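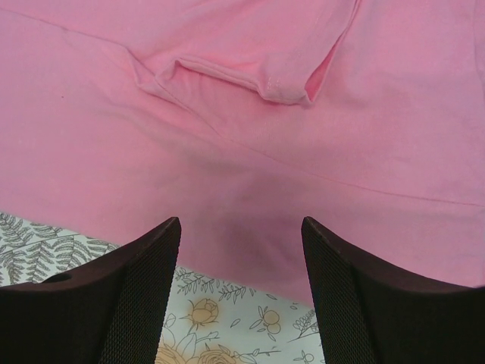 Kleiderstube Ulleck öffnet im April wieder ihre Türen

Ulleck. Wenn die Tage länger werden und in vielen Haushalten die Wintersachen nach hinten wandern, beginnt in der Kleiderstube Ulleck die schönste Zeit des Jahres. Im April startet die Frühjahrsausgabe, und wer schon einmal dabei war, weiß, wie es dann zugeht: Es wird gestöbert, anprobiert, erzählt und nebenbei so manche Tasse Kaffee getrunken. Rund um die langen Regale liegen dann fast 2.000 Kleidungsstücke bereit, von der Strampelhose bis zum Sonntagshemd, und jedes davon ist vorher einmal durch unsere Hände gegangen.

„Wir schauen uns wirklich jedes Teil an, auch das kleinste T-Shirt“, erzählt Houda Lamrani, die den Sortierraum leitet. „Sitzt die Naht noch, ist ein Fleckchen auf dem Stoff, lässt sich der Saum glatt streichen? Gerade bei Baumwolle sieht man das erst, wenn man sie einmal ganz ausgebreitet hat — und dann wird eben ausgebreitet, auch wenn der nächste Sack schon wartet.“

Erst danach geht es ans Falten, und darüber lässt sich in Ulleck trefflich diskutieren. Zdzisław Żak schwört darauf, zuerst die Seiten einzuschlagen und die Ärmel flach nach innen zu legen, während Weronika Witkowska lieber mit der Länge beginnt. Einig sind sich beide darin, dass ein T-Shirt auf einer glatten Unterlage liegen soll. Geblümte Unterlagen sind ausdrücklich willkommen, denn ein bisschen Farbe tut der Arbeit gut, und Farne und Blüten passen nun einmal wunderbar zum Frühling.
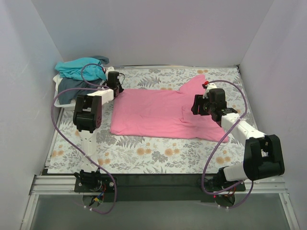 Faltnachmittage zum Mitmachen

Neu in diesem Jahr sind zwei offene Faltnachmittage, zu denen wir alle Nachbarinnen und Nachbarn herzlich einladen. Es gibt jeweils 30 Plätze, Beginn ist um 15 Uhr, und Vorkenntnisse braucht es keine. Bartosz Nowicki zeigt, wie sich T-Shirts, Pullover und die gefürchteten Spannbettlaken so zusammenlegen lassen, dass sie auch nach dem dritten Umstapeln noch ordentlich aussehen. Für Kuchen ist gesorgt, mitgebrachter wird trotzdem gern genommen!

Spenden und Kontakt

Gut erhaltene, gewaschene Kleidung nehmen wir zu den üblichen Öffnungszeiten entgegen. Besonders freuen wir uns über Kindersachen ab Größe 92 und über leichte Oberteile für den Sommer. Anmeldungen zu den Faltnachmittagen nimmt Cengiz Avcı persönlich in der Kleiderstube entgegen.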